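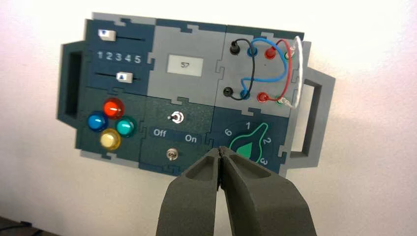 Sliders, switches, patch cords and a dial: my practice panel, up on the wall.

Workshop tips: getting the software to behave

I get a lot of mail about motors and hardly any about code, so this month it's all code. These are habits I've picked up while teaching an arm to work knobs and switches in my garage. Take what you like!

Start with one module. I wanted the whole panel working in a weekend (of course I did) and ended up with a script that did everything badly. Pick the buttons. Round, bright, easy to find, and a press is just forward and back. Save the patch cords for much later. Loose wires flop in front of the jacks and the vision code gets very confused about which color goes where.

Don't hard-code positions. Find the panel first, then work out where each part sits from its outline. My friend Kinga Vida talked me into this one, and when I rehung my panel in April I changed one pose and went to lunch. Bliss.

Write down the starting state before every run. Mine is a plain text line: upper slider far left, lower slider between 3 and 4, dial pointer between 1 and 2, display 57. When a run goes wrong you can put everything back the same way and try again.

Watch out for shiny stuff. The domed buttons throw little white highlights and the chrome toggles are worse. I look for the dark label strip with Off and On printed on it and find the toggles from there. Works in morning light and at 9 p.m. with the overheads on.

Check your view before you reach. With a wrist camera, your own fingers can hide the bottom of a knob just when you want to see it. I grab a clean picture from farther back, save the pointer angle, and only then move in.

Cap the push. I stop any move after 20 mm of travel past where contact ought to be, no matter what the planner thinks. Put that limit in its own little file so you can't comment it out by accident — ask me how I know.

Name your logs like a grown-up. I have 1,584 of them and the first 350 are all called "test." Radek Bednárik sent me a tiny script that adds the module name and the result to each one, and I love it.

Last one: slow everything to 30 percent speed whenever you change the planner, even for a one-line fix. Bring it back up after you've watched a full pass with your hand near the stop button.

Next month, patch cords. Send me your tangles!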